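Play kitchen storage: utensils upright in a cup, or flat in a tray?

prakia_sveva
Setting up the pretend kitchen shelf for a nursery room, eight children at a time. I keep the toy utensils handle-up in a tall cup next to the red wooden box and the small blocks.
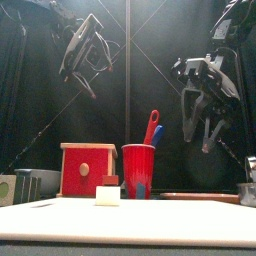 The difficulty is tipping. Plastic handles are long relative to the cup, so the centre of mass sits high once both lean the same way. Is there a better arrangement that still lets a three-year-old see what is there?

M_Karagiannis
Flat tray. A cup hides the working end, and children choose by the working end. We changed over in December and have not gone back.

zustari2769
Disagree. In a tray everything ends up under everything else. Upright storage is fine if the cup is weighted – a disc of modelling clay pressed into the base does it. Let it cure fully before use.

teodora_y
Clay can't be washed out properly. I would sooner shorten the distance between cup and plate and accept the odd spill. Food pieces such as the carrot should stay out on the table; they roll into corners of a tray and get forgotten.
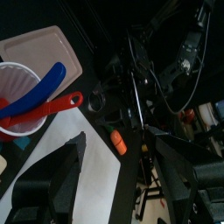

Dark surfaces also help with the pale items. On a white table our pink plates and cream pieces were always the last to be put away.

M_Karagiannis
Contrast is a separate matter. The question was tipping, and a tray cannot tip.

prakia_sveva
Noted. I will try the cup with one utensil leaning each way first, then the tray. No clay, as the cups go through the dishwasher.

zustari2769
Fair enough on the dishwasher. A flat steel washer would lift out, but check the size against your choking gauge.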